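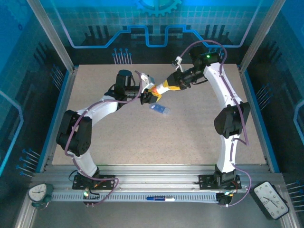

How early should I set up the transponder before a race weekend?

The night before, at home, at a table with a chair. The Zendport needs a full charge and a firmware check, and both go badly in a paddock at dawn.

4.2 Mounting and pairing the Zendport lap transponder

You will need the holder, two cable ties, the charging cradle and your Nasbridge timing account. If you have forgotten your password, welcome to the club. Reset it now.

1. Place the transponder in its cradle until the light stays green. A blinking green light means it is still charging, however long you stare at it.

2. Log in and open My Cars. Enter your race number exactly as it appears on your entry form. Number 56 and number 056 are two different drivers as far as the system is concerned, and one of them has no laps.

3. Fix the holder to the car, low down, with a clear line to the track surface. Keep it at least 200 mm away from the exhaust.

4. Clip the transponder in with the arrow pointing down. It should click. If it doesn't click, it isn't in.

5. Pull on it. Then pass both cable ties through the holder and trim the ends.

6. Drive slowly over the test loop in the pit exit. Your number should appear on the timing screen before you reach the first corner.

Note: Carbon fiber blocks the signal. Drivers with carbon floors must cut an opening under the holder or mount it outside the bodywork. Patricio Ortuño ran all of the January enduro at Forketti with his transponder behind a very handsome carbon panel and was classified as a non-starter.

Caution: Do not mount the transponder on the splitter. A replacement costs $300, and splitters tend to stay behind in the gravel.

Caution: Do not share one unit between two cars in the same session. The software will credit you with a lap record and the stewards will want a word.

If your number does not appear, check the arrow first, then the charge, then the number in My Cars. If all three are correct, take the car to Marcelino Olmedo in the timing hut at the Esteban end of the pit lane. Bring the cradle. Engine off, please, before you reach the hut.

Charging and storage are covered in section 4.3.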